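Is a "home staging consultation" worth paying for before we list?

Posted in Selling & Letting, 11 Sep 2021

Ayanda Sibiya

We're putting our three-bed semi on the market next month and the agent, Flivholm, is pushing a staging package at 2,800. That gets us a consultation, hired furniture for the living room and main bedroom, and "lifestyle dressing" in the kitchen. They say staged homes sell faster and for more, but when I asked for figures I was sent a brochure with no figures in it.

The house is tidy and was painted in August. My husband thinks we should just pay and get on with it. I think it's a nice little earner for the agent. Has anyone sold with and without, and did you see any difference you could put down to the staging? Also, Flivholm say their photographer "works best" with staged rooms. Is that a polite way of saying we'll get worse pictures if we say no?

Gerrit Mthembu

I'd want to know who supplies the furniture before anything else. When we sold through Pirason the stager was a separate firm, and a slice of the fee went back to the agent. That's not against any rule I know of, but they should tell you if you ask in writing. Ask in writing.

As for "faster and for more", compared with what? People who pay for staging tend to have the sort of house that sells anyway, and they've usually done the painting and cleared the garage too. Unless somebody sold the same house twice in the same week, I don't see how they'd know.
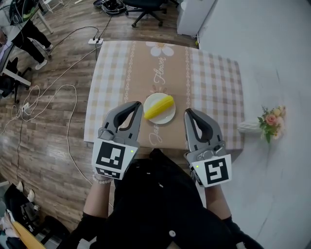
What I would pay for is a decent cleaner and a skip. We spent 80 on having the windows and oven done and I'd do that again. Everything else we moved ourselves: half the books into the loft, the big armchair to my sister's, the coats off the banister. We had 9 viewings and the only thing anyone asked about was the boiler.

On the photographer, the pictures are part of what you pay commission for. Get them to confirm that the same person takes them, with the same number of shots, package or no package. If they wriggle, you've learnt something about the agent.

Check how long the hire lasts as well. Ours was quoted for a fixed period with a weekly charge after that, tucked away on the second page. I've no idea whether yours is the same.

naidoo_lettings

Staging works, we do it on all our empty properties. Buyers can't picture a room with nothing in it. For a lived-in house it's less clear, I'll admit, but 2,800 isn't a lot against the price of a house and you can often get them down to 2,000 if you ask. Try Plamum, they do a smaller package.

Gerrit Mthembu

"Not a lot against the price of a house" is how every fee in this business gets sold. She'd still be 2,000 down with nothing to show she got it back. And hers isn't empty.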